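Gruren Hebrew Congregation

The Gruren Hebrew Congregation is a Conservative synagogue in Cornville, a mill town on the Josum River. It is the only synagogue still holding regular services in Caron County, which once had three. The congregation occupies a brick building on Gruren Street, from which it takes its name, and is governed by an elected board of eight members.

Origins

Jewish families began to settle in Cornville when the railroad reached the town and the first woolen mills opened along the river. Most were peddlers and tailors who had lived for a time in larger cities before moving inland. Early services were held in private homes and, on the High Holidays, in a rented hall above a feed store. A burial society was formed before there was a congregation, and it bought a plot on the Josum road that remains in use.

The congregation was formally organized by 20 households. Its first written rules, kept in Yiddish, set out the duties of the president, the price of seats and the fines for talking during the reading of the Torah. Members worshiped according to Orthodox custom, and women sat in a gallery reached by a separate stair.

Building

The present synagogue was built on land bought from the owner of a lumberyard. It is a two-story structure with a plain front, round-arched windows and a small study hall at the rear. The ark was carved by a local cabinetmaker who had no earlier experience with religious furniture -- he is said to have worked from a picture postcard. The women's gallery was closed when mixed seating was adopted, and the space now holds the library and the congregation's records.

A fire in the boiler room damaged the lower floor one February. The Torah scrolls were carried out unharmed, and services moved to the Methodist church in Caron until repairs were finished. The two bodies have kept up a joint Thanksgiving service from that time.
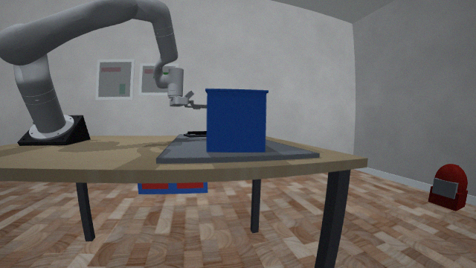 Religious affiliation

The move away from Orthodoxy took place in stages. English prayers were added to the Sabbath morning service first, followed by mixed seating and a late Friday evening service at 8 p.m. intended for shopkeepers who could not close before dark. The vote to join the Conservative movement was close, and a group of older members left to form a separate congregation, known as the Josum Street Minyan. The minyan met in a former grocery and dissolved when it could no longer gather ten men for prayer. Its scroll and memorial boards were returned to Gruren Street, where the boards hang in the entrance hall.

Women were first called to the Torah a generation later. The change was approved by the board without a recorded division.

Membership

Membership reached its highest point in the years after the Second World War, when the congregation counted 80 households and the religious school met on two afternoons a week. The closing of the mills led many younger members to leave the county. The synagogue in Caron merged with the Gruren congregation during this period and brought with it a modest endowment, the income from which still pays for the upkeep of both cemeteries.

The most recent membership list shows 79 adults. This figure is not directly comparable with earlier ones, which counted families, and it includes several people who live elsewhere and keep up their dues because of family ties to the town. Attendance at weekly services is much lower than the list suggests, while the High Holidays and the community Passover seder continue to fill the main hall.

Clergy and education

For most of its history the congregation employed a full-time rabbi, who also taught the school and supervised the supply of kosher meat from a butcher in Caron. The post became part-time after the merger. Services are at present led by lay members, with a visiting rabbi on alternate weekends and for holidays.

The religious school is held on weekend mornings and is open to the children of nonmembers. Adult classes in Hebrew and in the weekly Torah portion meet in the study hall.

Records

The congregation's minute books survive almost complete, apart from one volume lost in the fire. They were cataloged by Girish Katiyar, a historian of small-town religious life, whose index covers births, marriages, burials and seat purchases. The Yiddish volumes have been translated in part. Researchers may consult the originals in the library by written request to the board.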